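Perception and Planning Software for a Two-Arm Pegboard Workstation
Final Project Report
Drovville Technical College, Department of Control and Automation
Submitted by: Guangming Li
Project supervisor: Pirjo Saarinen
Date: 2020-04-27

Summary

This report covers the design and testing of a software stack for a table-mounted workstation with two robot arms. The stack is named Trano. It consists of a perception module, a task planner and a motion layer, and it was written to place small parts on a pegboard and to clear them again with either arm. The work began in September as a continuation of an earlier student project, from which the camera driver and the arm interface were retained. All other modules were rewritten.

The principal result is that the planner can divide a pegboard task between two arms without a fixed schedule. The principal weakness is in perception, where small white parts are still missed when a gripper passes over them. Both points are discussed below.

1. Background and scope

The earlier project used a single script for each task. The script stated which arm moved, in which order, and to which stored position. Any change in the starting layout meant that the positions had to be taught again by hand. The department asked for a system that would read the layout from the overhead view and work out the order of moves from a stated goal.

The scope was limited to software. The arms, the frame, the grippers and the mounting positions were taken as given, and no mechanical changes were proposed. Force sensing was also left out. The motion layer treats a grasp as complete when the gripper position stops changing, a rule inherited from the Zandard interface library used by the earlier group.

2. Perception

The perception module receives a color image and returns a list of parts, each with a class, a position in the table plane and a confidence value. The pegboard is located first. Its dark surface separates well from the pale wood of the table, and its outline gives the coordinate system in which all parts on the board are expressed. Parts lying on the wood are expressed in table coordinates and converted only when the planner requests a move.

Two detectors run in sequence. The first finds cylinders with a metallic side. The second finds small white parts, which offer far less texture and were the cause of most errors during development. A white part on the board and a white part on the wood differ strongly in contrast, and one threshold could not serve both. The final version carries two thresholds and selects between them according to the board outline.

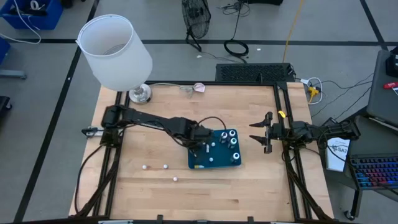 Pirjo Saarinen asked at the midterm review whether the second threshold was a real improvement or simply a second number to tune, and requested that the detector be run again on the recorded layouts with each threshold disabled in turn. The request was carried out. With only the board threshold active, white parts on the wood were merged with the wood grain. With only the table threshold active, reflections on the metallic cylinders were reported as white parts. Both thresholds were therefore kept, and the comparison is stored with the source code so that later groups can repeat it.

Occlusion remains the larger problem. When a gripper is lowered over the board, it hides whatever is beneath it. The module now holds the last confirmed position of each hidden part for 2 seconds before lowering its confidence. This is sufficient for a single pick but not for a pause with the arm extended. In that case the planner receives a list with a part missing and may decide that a hole is free when it is occupied.

3. Task planning

The planner, called Shen in the source tree, accepts a goal in the form of a target layout and compares it with the current list of parts. Each difference becomes a move. Moves are held in an open pool, and each arm takes the move with the lowest cost for its own position. Cost is the sum of travel distance, a penalty for entering the shared region over the board, and a penalty for reaching across the other arm.

The shared region is protected by a lock. Only one arm may hold the lock, and the other must wait at a retreat pose outside the board outline. The first version released the lock when the gripper had opened. This was too early — the arm was still above the board while the other began its approach — and the motion layer stopped both arms. The lock is now released when the wrist has crossed the board outline on its way out.

A bench test was carried out with 12 layouts. The planner completed 11 of them without an operator stop. The remaining layout failed when a hidden part timed out and its hole was assigned to a second part, as described in Section 2.

4. Motion and operator tooling

The motion layer converts each move into an approach, a descent, a grasp or release, and a retreat. Trajectories are computed in joint space and checked against a simplified model of the frame and of the opposite arm. The check runs before motion begins and again at every waypoint. Planned paths are shown on the operator screen before they are carried out, and the operator may step through them or let the queue run.

A log is written for each session. It records the detector output, the state of the lock, the chosen move for each arm and the cost of the moves that were not chosen. The last item was added late in the project and proved to be the most useful for finding faults in the planner. 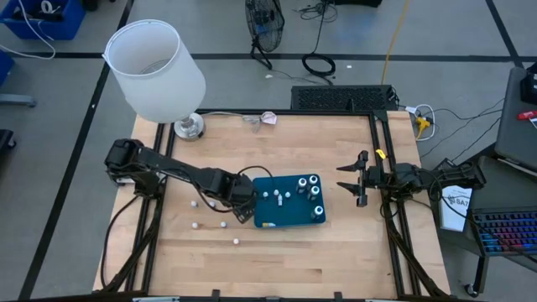

Reading the rejected costs side by side should be part of the standard procedure for every group, Pirjo Saarinen wrote in the comments on the draft, and the waiting time at the lock ought to appear in the same table. The waiting time has been added. It shows that in layouts where most targets lie on one half of the board, the far arm spends much of the session at its retreat pose, and the cost function does nothing to correct this.

5. Open issues

The confidence timeout should be tied to arm position instead of elapsed time. A part covered by a gripper should be held for as long as the gripper covers it. The arm poses needed for this are already published by the motion layer.

The lock covers the whole board. Splitting it into a left and a right zone would let both arms work at once in many layouts, but the collision model would need a closer fit around the grippers than it has at present.

The test suite contains 28 unit tests, nearly all of them for the planner. The detectors are tested only against recorded images, and changes in room lighting are not covered.

Source code, recorded layouts and session logs have been placed in the department archive under the project name.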